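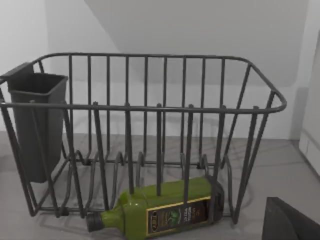 Dish rack on a light gray countertop.

How to Watch for Meteors From Your Backyard
By Dirceu Batista
Sep 26, 2020

You don't need a telescope to see a meteor. A telescope will make it harder, as it only shows you a tiny patch of sky and meteors can show up anywhere. What you need is a dark spot, a clear night and some patience.

1. Check the moon. A full moon washes out all but the brightest meteors. Look up the moonset time for your town and plan to go out after it.

2. Pick your spot. Find a place where no porch light or street light shines directly at you. I used to watch from my yard in Ivden, but now I drive 11 miles out to the field past Okine, where the sky is much darker. If you can't leave home, stand so the house blocks the nearest light.

3. Go late. The hours between midnight and dawn are best. By then your side of the Earth is facing forward along its orbit and runs into more debris.

4. Let your eyes adjust. Give them about 30 minutes. Put your phone away during that time. If you need to read a chart, use a dim red flashlight.

5. Lie back. A reclining lawn chair or a blanket works fine. Look halfway up the sky, a little to the side of the point the shower seems to come from. Meteors near that point leave short trails, and the longer ones are farther out.

6. Keep a log. Write down the start time, the end time and each meteor you see. Add a note if it was very bright, had a color or left a glowing trail. Don't count satellites, which move slowly and steadily, or planes, which blink.

On my best night this August I logged 42 meteors in 3 hours. The night before that it was cloudy and I got none.

What to bring:
Warm jacket, even in summer
Blanket or chair
Red flashlight
Pencil and notebook
Bug spray
Something hot to drink

If you see a fireball, meaning a meteor brighter than Venus, note the time and which direction it was heading. Reports from several places help work out its path and whether any pieces may have reached the ground.

The next good shower is the Orionids in October.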